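I moved to Erkmont with two suitcases and one old habit: I keep every letter and every photograph. This month I finally started to put the family archive in order. My aunt left me 2000 scanned slides, and 559 of them have no name and no year.

I work in the evenings, at the kitchen table, with tea. First I sort by place, then by who is standing in it. My grandfather is easy, he has always the same hat.
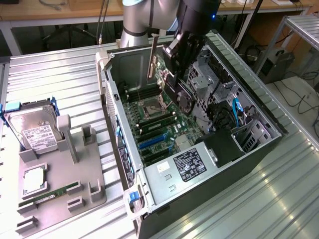

*A computer case with the side panel off.*

The letters are harder. My great-uncle Niilo Turunen wrote from Koskela in very small handwriting, and he used both sides of thin paper. I type one letter each evening — not more, my eyes become tired.
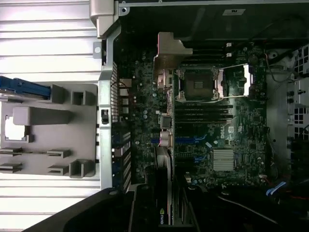 Should I correct the spelling in old letters when I type them? I leave it exactly as it was written, and I put my own notes in square brackets.

So far I have typed 213 pages. Some are only about potatoes and the price of a boat, but I like these the most. 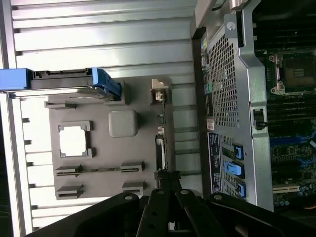 *Blue carrier, silver hard drive.*

I keep three copies of everything now: one at home, one with my sister, one printed. The printed one is in grey boxes from Skevwood, and they smell a little of glue.

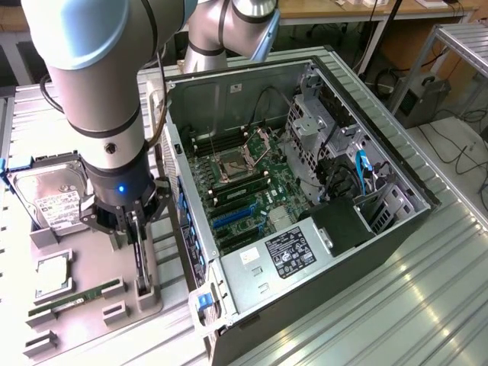

Koskela, September

I came by the morning bus to ask the neighbours about the faces. An old lady recognised her own mother in slide 1148 and held it to the window for a long time. She will write the names on the back of my prints, and I will collect them before the snow.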